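Section 6: Fitting the bar handle and setting the drawer in order

Read this section through once before you begin. It applies to all Perkby drawers with a flat wooden front, whether the drawer is used in the kitchen, the hall or the bedroom. If you have the Gunby unit with push-open drawers, skip to Section 7.

You will need
A cross-head screwdriver (hand type)
A pencil and a steel rule
Masking tape
A soft cloth
The handle pack, part 779, or the long handle pack, part 783

Both packs contain one bar handle, two backplates, two fixing bolts and two spare washers. The bolts in pack 783 are longer. Do not swap bolts between packs. A bolt that is too long will bottom out before the handle is tight, and one that is too short will strip the thread in the post.

6.1 Marking out

1. Take the drawer off its runners and empty it. Lay it on a towel or blanket with the front panel facing up.

2. Run a strip of masking tape along the front where the handle will sit.

3. Find the centre line of the panel and mark it on the tape. Measure outwards from this line to each fixing point. The distance between the two points must match the distance between the two posts on your handle. Check this against the handle itself.

4. If the panel is already drilled, check that both holes are clear. Push out any wood dust with a cocktail stick.

5. If the panel is not drilled, drill from the front with a 5 mm wood bit and hold a scrap block firmly against the back.

Caution: Wear eye protection when drilling. Keep your free hand well away from the point where the bit comes through.

6.2 Fitting the handle

6. Peel off the tape slowly, pulling it back along the grain.

7. Pass both bolts through from the inside of the drawer until the tips show at the front.

8. Slide a backplate over each bolt tip, rounded side out.

9. Offer up the handle and start both bolts by hand. Give each one three or four turns before you tighten either.

10. Tighten the bolts a little at a time, going from one to the other. Stop when the backplates sit flat on the wood and will not turn under a finger.

Caution: Do not use a power driver for step 10. The posts are softer than the bolts.

11. Wipe the handle with the soft cloth. Finger marks show up on the dark finish and are easier to remove while the drawer is still off its runners.

Note: The dark handle has a warm, coppery tone in places, most often at the edge of the backplate. It is part of the finish and should not be polished off.

12. Put the drawer back on its runners and push it home. It should close without the front catching on either side. If it catches, see 6.5.

6.3 Arranging the drawer

A shallow dish laid straight on the bottom panel is the simplest way to keep small things together, and it lifts out when the drawer needs wiping. The Serrano dishes are made for this, but any low dish will do if it clears the drawer opening.

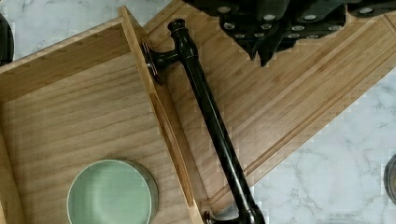 Fig. 6. Bar handle on the drawer front, round dish inside the open drawer.

13. Measure from the drawer bottom to the underside of the worktop or the drawer above. Choose a dish at least 10 mm lower than this.

14. Check the underside of the dish. Unglazed ceramic will scratch bare wood. Stick three or four felt pads to the foot ring, or put a thin cork mat underneath.

15. Set the dish down where you want it and open and close the drawer a few times at normal speed. If the dish slides, use a non-slip mat cut slightly smaller than its base.

16. Put the things you use most at the front of the drawer. Long items go beside the dish, in line with the drawer sides.

Note: Do not load the drawer while it is off its runners. The bottom panel sits in a groove and is meant to be supported on all sides.

6.4 Care

The wood is supplied with one coat of Duvonen clear oil. Lines and darker streaks in the grain are natural and will vary from one drawer to the next. They are not covered by the guarantee.

Wipe the inside with a damp cloth and dry it straight away. Do not leave water standing in the corner where the side meets the bottom. Crumbs collect there too and can be lifted out with a dry paintbrush.

Re-oil the front panel once a year. Use a small amount on a lint-free cloth, work along the grain and leave it overnight. Where the panel has a groove near its edge, run the cloth along it with a fingertip so that oil does not pool. Keep the oil off the handle.

Caution: Cloths soaked in oil can catch fire on their own. Lay them out flat to dry outdoors, or soak them in water, before putting them in the bin.

Clean the handle with warm water and a drop of washing-up liquid. Do not use vinegar, descaler, metal polish or scouring pads.

Check both bolts after the first month of use and then every six months. The runners are tested to 3,000 openings with a full load. In a busy kitchen we suggest a check of the runner screws every 1,000 openings or once a year, whichever suits you better.

6.5 If something is not right

Handle turns or rattles
Tighten both bolts as in step 10. If it still moves, add one of the spare washers under each bolt head.

Handle is not level
Loosen both bolts by two turns, lift the low end and retighten. If there is not enough play, widen the hole at the low end slightly with a round file. The backplate will cover it.

Drawer front catches
Take the drawer out and check that both runners are clipped in fully. Then adjust the front using the cam screws, see Section 4.

Drawer will not close fully
Look for something that has dropped behind the drawer. Check also that the bolt heads inside the front are not touching a tall item.

Pale ring under a dish
Let the wood dry for a day, rub lightly along the grain with very fine abrasive paper and re-oil the whole bottom panel.

Spare bolts and washers can be ordered by quoting the pack number, 779 or 783. Backplates are sold in pairs only.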